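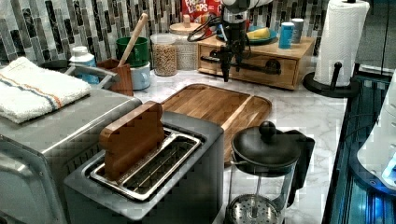

Figure 3. Breakfast counter in the Markadthorpe kitchen. The toaster, French press, cutting board and dry-goods containers share one run of countertop.

4.2 The counter as a parking lot

I want to spend a bit more time on this one counter than I did on the others, partly because it's the busiest stretch in the whole study and partly because it changed my mind about how to code clutter. When I started out I had a simple rule. Anything left on a work surface overnight was "out," anything behind a door was "away," and I figured the ratio between the two would tell me most of what I needed to know. Markadthorpe made a mess of that rule pretty quickly.

Look at what's out in Figure 3. There's a toaster with a wooden slice of toast standing in it, a toaster oven with a folded towel on top, a French press, mugs, a jar of what looks like grain or oats, a cereal box, a sponge on a teal plate. By my old rule every bit of that is clutter. But it sorts itself pretty well once you stop counting and start asking what each thing sits next to. The heating appliances are on one side. The tall dry-goods containers stand along the backsplash, where you can still reach them over the lower stuff. The cutting board gets the open middle, and I've come to think of the board as a sort of placeholder – it keeps other things from settling there.

Angeliki Tsolakis, who coded half the kitchens with me, called this kind of arrangement "parked," and the word stuck. A parked object is out on purpose, has a spot it goes back to, and doesn't block the next job. A "stranded" object is one that got put down in the middle of something and stayed. We ended up with 3,067 object placements across the 15 kitchens, and 2,309 of them went in as parked. Another 458 were stranded. The rest we couldn't agree on, and I'd sooner leave them in their own pile than force them (the full breakdown by kitchen is in Appendix B).

The disagreements were fun, at least for me. Towels gave us the most trouble by far. A towel folded on top of a toaster oven looks about as parked as a thing can look, all squared up, and Angeliki coded it that way every single time. I kept wanting to call it stranded, on the grounds that you can't run the oven safely until somebody moves it. We went back and forth on this for most of January and finally agreed that if an object has to be picked up before the thing under it can be used, it gets a second code, "lid." Plates on top of trays and boxes got us into the same argument, and we settled them the same way. 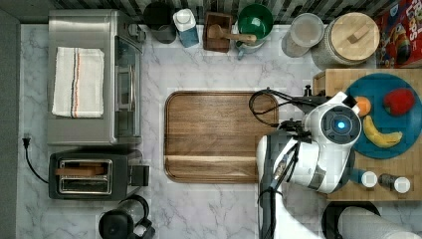
Plates turned out to be interesting for another reason too. A plate holding fruit reads as a serving spot, and a plate holding a sponge reads as a cleaning spot, even if it's the very same plate on the very same bit of counter. Our first coding sheet had one line for "plate" and that was it, so we lost all of that. The revised sheet (April 2019) codes the plate together with whatever is on it, and I went back and redid the early kitchens, Ondum and Primesari included. It was slow going, but agreement between the two of us went up in every room we redid.

What hardly ever got moved to a new spot was the back row. Canisters, jars, the utensil holder, the cereal – once a household lines those up against the wall they tend to stay lined up, in the same general order, while everything in front of them shuffles around. Gervasio Bustos pointed out to me that this is more or less what Qian's storage guide tells people to do, with the tall things at the back and the daily things within reach. Hardly anyone we interviewed had read a guide of any kind, so I suspect they got there by knocking things over a few times.

I don't want to push this too far on the strength of a few good-looking counters. The kitchens with long runs of countertop had an easier time keeping things parked, and the shorter ones had more lids, which is pretty much what you'd expect when the only direction left is up. I take up counter length in the next section.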